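Trunley building, unit 4 — fire and general safety walk-through
Done by: Gerrit Van Wijk
Jan 6, 2026

Went round with Visser from the landlord's side. Comments under each item. OK means OK, anything else needs somebody to pick it up.

1. Front door and exit route
OK. Door opens fully, push bar works. Mat curls up at the corner, tape it or bin it.

2. Exit signs
Back one is dim. Replace the tube before April, same type as last time (Cisholm has the part number).

3. Shelving and stored goods
Rack feels solid, no sway when pushed. Top shelf, keep the heavy stuff off it please. Load sticker is missing on the stockroom bay, should say 900 lb.
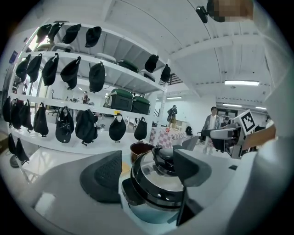

Item 3. Caps on white rack.

4. Extinguishers
Both on their hooks, pins in, gauges in the green. Tag on the stockroom one is hard to read, serial ends 1831 I think. Ask Gretetska to bring new tags when they come for the yearly service.

5. Smoke alarms
Tested with the button. Hallway one chirps, so battery. Stockroom fine. Office one was painted over at some point — swap the whole unit, don't try to scrape it. 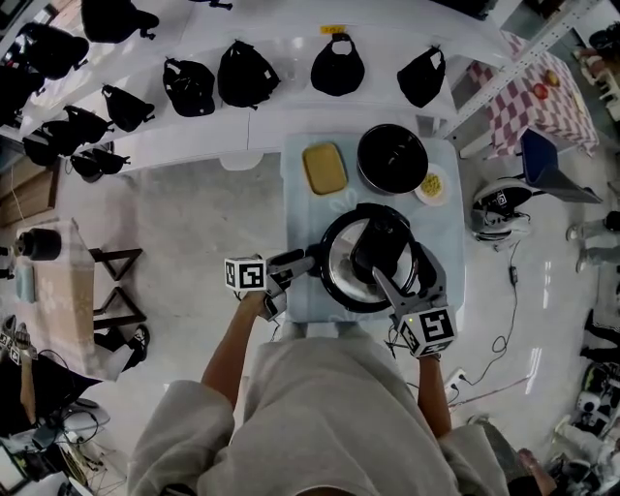

Also write the test date on the alarm log, the last two lines are blank. Log hangs inside the cuboard door by the restroom.

6. Electrical panel
Clear space in front, good. Two breakers have no label. Visser says he knows wich ones they are, so label them.

7. Stairs
Handrail loose at the bottom bracket. Tightened it by hand, needs a longer screw. Nosing strip on step 4 lifting.
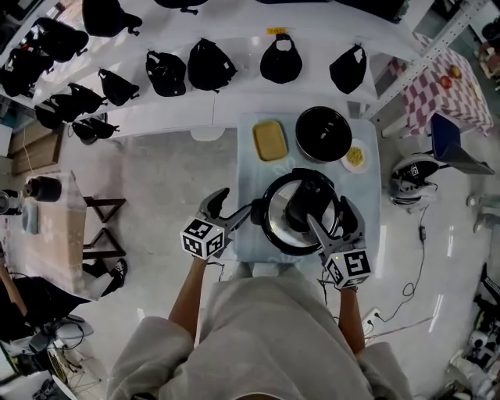
Who signs off the handrail once it's fixed?
Visser, then send me a copy for the folder.

8. First aid box
Short on small bandages and the eye wash is out of date. Gloves OK. Phone list on the lid still has the old clinic number.

9. Loading door
Chain runs smooth. Bottom seal torn on the left side, lets water in. Not urgent but the floor gets slick there — put a wet floor cone out when it rains.
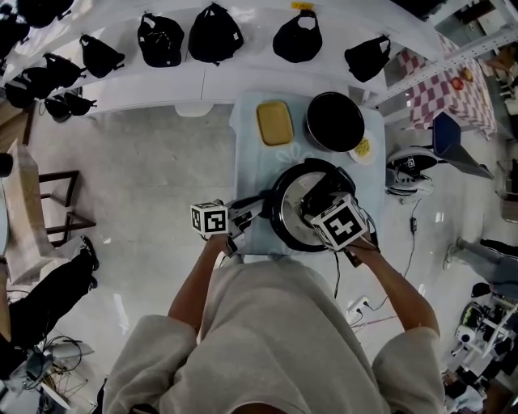

10. Trash and recycling
Cardboard bin full, lid won't close. Get it emptied, and no flat boxes leaning by the back exit.

Still open from last round: item 2, item 7. Rest is new. Will come back in April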